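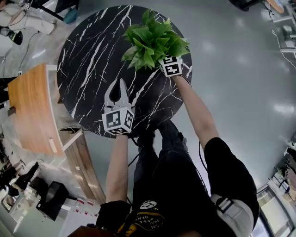
黑色大理石纹圆桌和那盆绿叶植物

标题:黑色大理石纹圆桌上放盆栽,怕不怕渗水?绿植摆中间还是靠边?
版块:家居与绿植 > 桌面养护
浏览 1,000 回复 11

楼主 慢半拍的陈皮 发表于 2026年3月13日

公共区新换了一张圆桌,黑底白纹,表面很亮。行政让我负责桌上的绿植,我从家里搬来一盆绿萝样子的东西,叶子宽,心形,带尖,当初买的时候标签就丢了,品种我也说不准。

现在有三个问题想请教:
一、石头桌面长期放花盆会不会留印子。
二、放正中间还是靠边。桌子平时有人坐下来写东西,也有人站着吃饭。
三、桌子到底是真石头还是贴面。采购单上只写了“Rullia 圆桌 黑”,没写材质,卖家客服问了两次没回。

旁边还有一张木桌,橙棕色桌面,白色金属腿。要是石头桌实在不合适,我就挪过去。

1楼 石材老周
先分清材质再说别的。看桌板侧边,真石头的纹路会从面上延到侧面,贴面的一般到边就断了,或者有一圈封边。再摸桌底,天然石材的底面多数比较糙,有的粘了网布。
如果是天然大理石,怕的是酸和长时间积水。花盆底下渗出来的水带着肥料和土里的东西,闷上一两个星期就有可能出一圈暗印。黑色的石头还有个麻烦,水垢干了发白,比浅色石头明显得多。

2楼 Flitix
我家黑色大理石茶几放了七年花盆,一点事没有。盆底垫个托盘就行,别被吓到。

3楼 石材老周
回复2楼:你那张大概做过防护,或者根本就是岩板。没做防护的我修过不少,印子吃进去以后只能打磨重抛,圆桌还得整张拆走。上门费比托盘贵多了。

4楼 Flitix
回复3楼:确实没查过是什么材质,买的时候店家说是大理石。但是日常浇水真没必要搞得这么紧张,洒了擦掉就完了。

5楼 楼主 慢半拍的陈皮 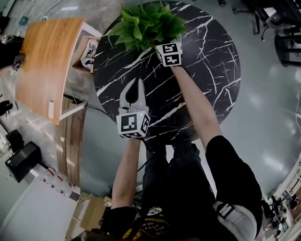

刚才趴下去看了一眼侧边,纹路是有的,但是光线不好,看不出来是不是连着的。桌底摸着有点糙,没有网布。这样算真石头吗?
位置我暂时让它靠桌子远的那一侧,中间空出来给人放东西。不过叶子太蓬,最下面那几片垂得低,有人伸手过去总会碰到,我怕时间长了叶子折了。

6楼 石材老周
桌底糙,七成是石头,也可能是人造石,人造石底面也有不磨的。你拿一滴清水滴在不显眼的地方,放十分钟擦掉,看那一块有没有变深。变深说明吸水,得做防护;没变化就先不用管。不要用柠檬汁或者白醋试,网上有人教这个,试完就是一个坑。

7楼 阳台种菜第三年
说说植物吧。楼主担心叶子被碰,我的建议是把最下面垂着的几片剪掉。绿萝这类的不怕剪,从叶柄根部剪,工具擦干净。剪完株型会往上收,桌面也能多出一圈地方。
另外别老放在一个方向,一两周转一次盆。总是一边朝光,叶子全往那边歪,另一边就稀了。

8楼 Caputo
不同意剪。好好的叶子剪它干嘛,办公室那点光线本来就长得慢,剪掉几片要等很久。换个高一点的盆架,叶子自然就离开桌面了。

9楼 阳台种菜第三年
回复8楼:公共桌子上放盆架,重心一高,谁的袖子带一下就翻了。家里可以,公共区我不推荐。

10楼 楼主 慢半拍的陈皮
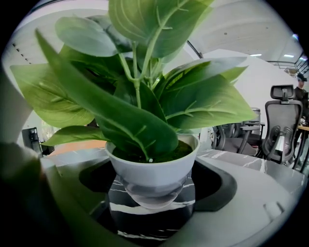

说一下盆的情况:白色圆塑料盆,卷边的,下面有个透明的托。土面上铺了一层深绿色的苔藓。我之前图好看铺的,现在拿不准该不该留,手指头戳不到土,浇多浇少全凭感觉。
水滴试过了,放了十分钟,擦掉以后那一小块颜色没变。我在靠近桌边的另一处又试了一次,也一样。

11楼 Elisa D'Amico
苔藓可以留,浇水前掀开一角摸土,表面往下一个指节都干了再浇。苔藓本身会锁水,看着绿不代表下面缺不缺水。要是嫌麻烦就称重,浇透后掂一下记住手感,轻了再浇。
透明托有个好处,积没积水一眼能看见。浇完过半小时去看一下,有水就倒掉。托盘和桌面之间也要隔三差五抬起来擦,石头凉,空气潮的时候底下会有一层水汽,和浇水没关系。
我们店里用的是 Stateo 的软木垫,直径比托盘大一圈,23块钱一张。软木会吸水,湿了要拿起来晾,不能一直压着。

12楼 Flitix
软木垫泡湿了自己会掉色,浅色石头上我见过一圈黄的。硅胶垫省心。

13楼 Elisa D'Amico
回复12楼:硅胶垫在抛光面上压久了会有油印,黑色的尤其显。要么毛毡脚垫贴四个点,让底下通风,这个我觉得最稳。

14楼 石材老周
同意毛毡脚垫。水滴没变色就说明表面防护还行,或者是吸水率低的料。先这么用着,到四月份再滴一次水看看。天然石材的防护剂是有年限的,桌子天天有人擦,磨掉得更快。
还有,告诉保洁别用洁厕剂和强力去污的东西擦桌面,清水加一点中性洗洁精,拧干的抹布就行。我接到的黑色大理石发雾的单子,多半都是擦坏的。

15楼 Caputo
所以最后剪不剪?

16楼 楼主 慢半拍的陈皮
先剪两片,最低的那两片。剪下来的插水里试试能不能生根。盆架不买了,毛毡脚垫下了单,店里最少卖一大包,一共70个,用不完,同城的谁要可以私信我。
位置还是靠边,转盆的事写在便签上贴到茶水间了。材质等卖家回复,有消息再上来更新。

17楼 阳台种菜第三年
插水记得把泡在水里的那段叶子摘干净,而且枝条上要带一个节,光插叶柄只出根,不出新芽。你要是照我前面说的从叶柄根部剪,那两片就别指望长成新的一盆了,想繁殖得另外剪一段带节的茎。

18楼 楼主 慢半拍的陈皮
明白了,那我找一根长的剪。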